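Date: 2018-05-16
From: Elmarie Chauke
To: imudance-users
Subject: Re: randomized surfaces and the drawer task

Lempi Mustonen wrote:
> We see a big drop on the drawer task when the surface textures are
> randomized. Is the policy losing the handle, or is the arm stopping
> short? Also, do you keep the clutter on top fixed between episodes?

Hi Lempi,

I went back to our runs from March to check this. We trained on 770 simulated demos with plain rooms, then tested on rooms with random colors and tiles. The camera looks down over the robot's body, so both arms are in view along with a lot of wall and ceiling.

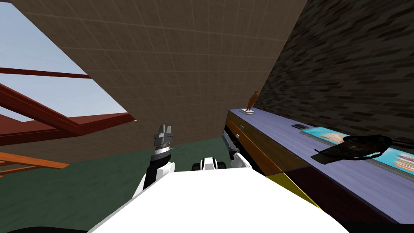 Head view, right gripper in front of the drawer, clutter on the cabinet top.

Clutter is not fixed for us. The sampler in Bronent picks the objects and drops them on the top surface, and the policy is never told what they are. Taking them all out changed success by almost 2 points, so I would not look there first.

The handle is the harder part. It is small from this camera, and in some texture sets it is close in tone to the front panel. When I masked the ceiling and walls in the input, success went up by 15 points with the same weights. My guess is that the encoder is using the background to work out where the cabinet is.

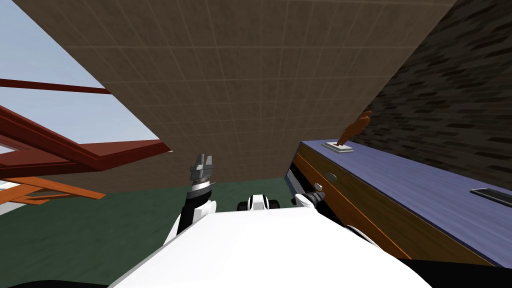 Same room. The handle is the small oval on the wooden front.

What I would try on your side:

- randomize the background in training, even with only 25 texture sets
- log the distance from gripper to handle at every step, so a short reach shows up apart from a missed grasp
- leave the left arm's start pose alone until the first two are done

The masking script is in the Plivuvau repo under tools. It expects the old camera names, so you will need to edit the config.

Elmarie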